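Home Shop Entryway Care & Repair Contact

Filed under: Entryway > Boot Trays & Mats

The Jasari Boot Tray

I grew up in a house where wet shoes went on newspaper, and every winter my mother peeled a week of the Dolombridge Courier off the hallway tile with a butter knife. So yes, I have feelings about boot trays. I've sold them for years now, and the Jasari is the one I keep by my own back door (and the one my sister walked off with, which is why I own two).

It's a plain thing. Low sides, a raised lip all the way around, and a ribbed bottom so your soles sit up out of the puddle. The lip holds in 900 ml of melted snow, and I know that because I stood in my kitchen with a measuring cup and kept pouring until it went over. Two pairs of adult boots and a pair of kid's boots fit fine. Four pairs of adult boots will fit if your family is friendlier about it than mine!

People always ask about color first. We carry slate, oatmeal and teal, and teal outsells the other two put together. I thought it would be too much for a small hallway and I was wrong – it looks cheerful in February, when you need it, and it hides road salt a lot better than the slate does. 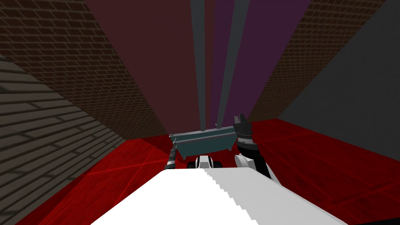 A teal tray down at floor level.

Cleaning is easy. Take it outside, tip it out, hose it off, lean it on the fence. If you've had salt sitting in it for a while, a splash of white vinegar in warm water takes the crust right off. Please don't put it in the dishwasher. Yogesh Pandey, who packs our orders, tried it with his and it came out shaped like a potato chip.

A few sizing notes. The Jasari is made for the floor beside a door, so measure the door swing before you order. If your door opens over the tray you want the low version, the Villanueva, which has a shorter lip and holds less water but slides under almost anything. If you have a big dog, buy a second tray for the water bowl. I'm serious, it changed my mornings.

Both trays are made at the Brirley works, and they come to us in batches of 396, so when a color runs out it can be gone for a bit. Put your email in and I'll write when it's back. Orders in by noon go out the same day, except Thursday, when I'm at the market and everything waits until Friday.

There's a 3 year guarantee against cracking. I've had exactly one come back, and that one had been under a truck – we replaced it anyway, it was a good story.

Item no. 396-T (teal)
Also in: slate, oatmeal

Back to Boot Trays Next: Villanueva Low Tray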